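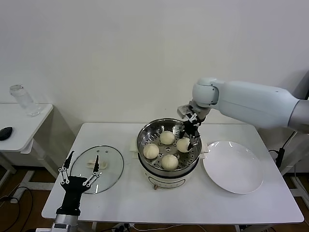

Rivodham Community Kitchen
Our May series on small-appliance cookery continues with steamed buns. The posts below set out the method taught in our introductory class, for those who were unable to obtain a place. 1/12

Rivodham Community Kitchen
The recipe makes 10 plain buns, steamed in two batches of five. A compact electric steamer will not take more than five without the sides touching, and buns that touch will tear when they are separated. 2/12

Rivodham Community Kitchen
Dough: 300 g plain flour, 5 g instant yeast, 25 g caster sugar, a pinch of salt, 160 ml lukewarm milk, one tablespoon of sunflower oil. Knead for 10 minutes by hand. The dough should be smooth and a little firmer than bread dough. 3/12

Rivodham Community Kitchen
Cover and leave until doubled in size. Knock back, divide into pieces of around 50 g and shape each into a tight ball with the seam underneath. Members are reminded that a loose seam is the usual reason for a flat bun. 4/12

Rivodham Community Kitchen
Second rise: 20 minutes on squares of baking paper, covered. A bun that is ready feels noticeably lighter in the hand. If the kitchen is cold, allow longer. 5/12

Rivodham Community Kitchen
Fill the base of the steamer to the marked level and bring it to the boil before the basket goes on. Trim the paper close to each bun so that the holes in the basket floor stay clear and steam can pass freely. 6/12

Rivodham Community Kitchen
Steam for 12 minutes with the lid on. Please do not lift the lid during this time. Switch off at the wall and wait a further 4 minutes before opening. Buns exposed to cool air too early are inclined to wrinkle. 7/12

Rivodham Community Kitchen
When opening, tilt the lid away from the face and set it down flat on a heatproof surface, well clear of the basket. Water collecting on the inside of the glass should not be allowed to drip on the buns. 8/12

Rivodham Community Kitchen
Have a large plate ready beside the steamer before you begin to unload. Take the buns out one at a time, holding each by the sides, and leave space between them on the plate. A folded cloth is useful for steadying the basket. 9/12

Rivodham Community Kitchen
Several members have asked about colour. Buns made with ordinary unbleached flour come out cream, and this is not a fault. The brighter white of shop-bought buns depends largely on the flour chosen. 10/12

Rivodham Community Kitchen
Cooled buns will keep for two days in a covered box in the refrigerator, or for a month in the freezer. Reheat from frozen in the steamer for 8 minutes. We do not recommend the microwave unless the bun is wrapped in damp kitchen paper. 11/12

Rivodham Community Kitchen
The class is taught by Takumi Hamada in the Trurkano Room. A total of 142 members have now completed it. Filled buns (red bean, and leek with mushroom) will be covered in the next session. Printed recipe sheets are available at the front desk. 12/12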